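Mackenzie Bouchard runs a two-person joinery shop at the end of a gravel road outside Tremblay, and most of the work is old interior doors. People bring them in on roof racks. Some have been painted so often that the panels have lost their edges.

Bouchard started at 17, sweeping up for a cabinetmaker in Cuvard. "I wasn't allowed near a chisel until the second winter," Bouchard says. "I carried boards and I sharpened things."

The shop has repaired 657 doors so far. Each one gets a line in a notebook by the phone, with the owner's street and what was wrong. Sticking comes up more than anything else, usually in July when the air is heavy.

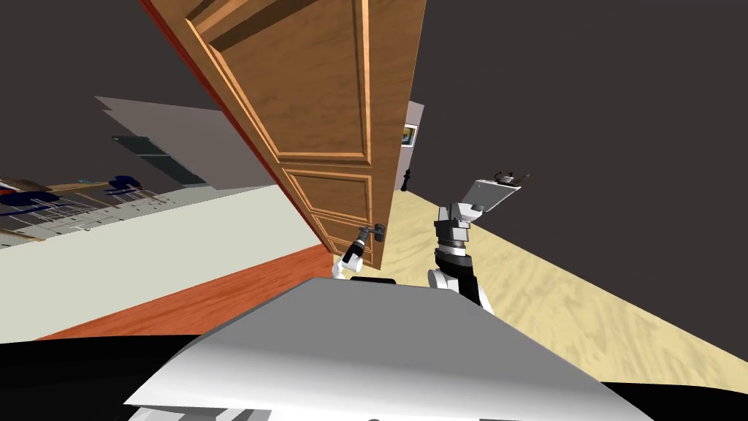 "People plane the edge straight away, and then in January they've got a gap and a draft," Bouchard says. "I ask them to check the hinges first. Half the time the top screws have let go and the door is sagging." Longer screws will often fix it, and Bouchard is happy to tell callers that over the phone without charging them.

Panels are slower work. A panel should sit free in its groove so it can swell and shrink with the seasons. Paint or glue locks it in place, and then the wood splits. Bouchard cuts the old paint line with a thin knife and works around the groove a bit at a time.

"A bad one takes me 2 days. I had one from the old Skorkard hotel that took a week, and I undercharged for it."

The shop closes at four. Bouchard is taking bookings for the fall, and would like people to leave the hinges on when they drop a door off, and to put the screws in a labelled bag.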